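Sarkus Home-Task Robot – Set-up Guide
Section 2: Planning and budgeting before you order
Last revised Nov 20, 2025

Read this before anyone signs a quote. Section 3 (unboxing) assumes you did.

Written for small labs and care providers buying one unit. Buying more than one, talk to Hannelore Aebischer first, the numbers change.

2.1 Pick the tasks first

1. Write down the jobs you want done. Plain words. "Empty the bedroom bin." "Clear packets off the nightstand."
2. Next to each job, write what gets touched. Bin, bag, drawer, packet.
3. Cross out anything you only want for a demo. You can add it later.
4. Keep 6 jobs at most for the first purchase. More than that and the hand choice gets muddy.
5. Send the list to your sales contact before asking for a price. A quote made without a task list is a guess and we will redo it anyway.

Note: soft packaging belongs on its own line. Plastic bags fold and slide in ways a rigid box doesn't, and budget for practice time goes up accordingly.

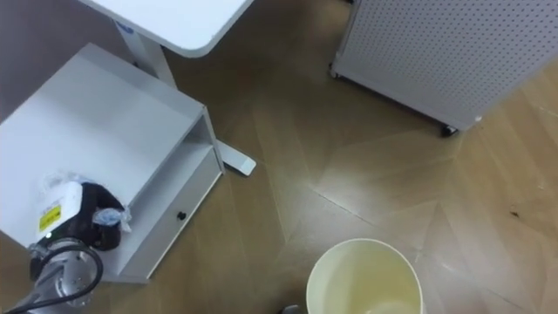 Fig. 2-1. Bagged items on a bedside cabinet, bucket on the floor. List both as separate jobs.

2.2 Measure the room

1. Floor plan, to scale, furniture included. Hand drawn is fine.
2. Mark every item on wheels. Carts move, and then your plan is wrong.
3. Mark the gaps between furniture. Tightest gap decides where the robot can stand.
4. Leave 900 mm clear on the working side. Less is possible but arm reach suffers, and you'll be moving furniture in week two.
5. Note the floor type. Planks, tile, carpet. Thresholds too.
6. Outlets. Mark all of them, and what is allready plugged in.

CAUTION: Do not run the robot's supply off a power strip shared with appliances. Budget for a separate outlet if there isn't one. Electrician's quote goes in the same request as the robot, otherwise it gets forgotten.

2.3 Choose the hands

Biggest line after the robot itself. Take your time here.

1. Go back to the list from 2.1. For each job: grip a rim, pull a knob, pinch a packet, carry a weight.
2. Rims, handles and knobs – quote the basic gripper first.
3. Thin or crumply things on top of furniture – ask for a multi-finger hand on at least one side.
4. Two different hands is allowed. Say which side gets which. Changing your mind after shipping means a new wrist kit.
5. Ask for the spares price in writing. Fingertips and cables are consumables, not warranty items.
6. Put 200 hours of supervised practice in the plan per hand type. Staff time, not ours.

Note: the Brollton hand kit and the Collado hand kit use different wrist mounts. They look alike in the catalog. Check the part code on the quote, both pages.

Reach is the other thing. People measure the height of a table and forget the appliance standing next to it. If packets get left on top of tall equipment, that top surface is a work surface and needs to be on the plan with its height and how far back it goes. Glossy tops, write "glossy". It matters for the sensor options in 2.5.
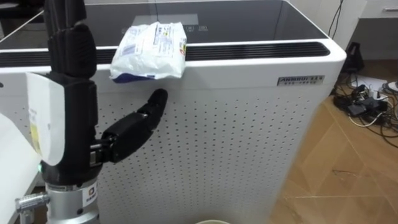
Vichien Panyasiri wrote in after the August revision that the hands weren't what blew his budget, it was the hours. He had priced two multi-finger hands to the cent and put down nothing at all for the person standing next to the robot, and he'd tell any new buyer to fill in the staff line before looking at the catalog.

Fair point, and the worksheet now has the staff line at the top. Fill it in first.

2.4 Budget worksheet

Copy these lines to your own sheet. Leave none blank, write 0 if it's zero.

Staff hours, supervision
Staff hours, training
Robot, base unit
Hand, left
Hand, right
Wrist kits
Spare fingertips and cables
Overhead cable support
Electrical work
Furniture moves or replacement
Test objects (bins, bags, packets – buy duplicates)
Shipping and insurance
Service plan, year one
Contingency

Test objects get laughed at until the first bin cracks. Buy the same model you use in the real room, same rim, same weight.

CAUTION: Do not take contingency out of the service plan line. If something has to go, drop a job from 2.1 and requote.

2.5 Cables and space overhead

1. Decide early: cables from above, along the floor, or both.
2. From above needs a fixing point and someone to approve it. Landlords are slow. Ask now.
3. Along the floor needs a route that no one walks across. Draw it on the plan from 2.2.
4. Order 100 mm more slack than the plan says at each bend.
5. Check door swing against the robot's standing spot.
6. Sensor options: pick the standard set unless your plan says "glossy" anywhere, then ask.

Plan for the whole movement, start to finish. A bin that is picked up has to travel, and it swings a little, and the other arm may want to be somewhere else at the same time.

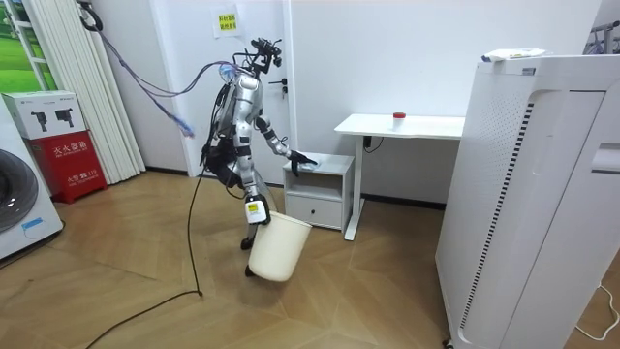

So when you sketch the standing spot, draw the arms out as well, both of them, and then the cable route under that. If the lines cross on paper, shift the furniture on paper. Cheaper.

2.6 Before you send the order

1. Task list attached.
2. Floor plan attached, outlets and wheels marked.
3. Worksheet complete, staff line first.
4. Hand part codes checked against wrist kits.
5. Electrical quote in hand or requested.
6. Name of one person who can say yes to changes. One. Orders with two names sit.

Send to the Gulcombe office, attention Danilo Talavera. Electrical and cabling questions go to Remedios Sepúlveda, same office. Please don't send the worksheet as a photo, we cant edit it.

Next: Section 3, Receiving and unboxing.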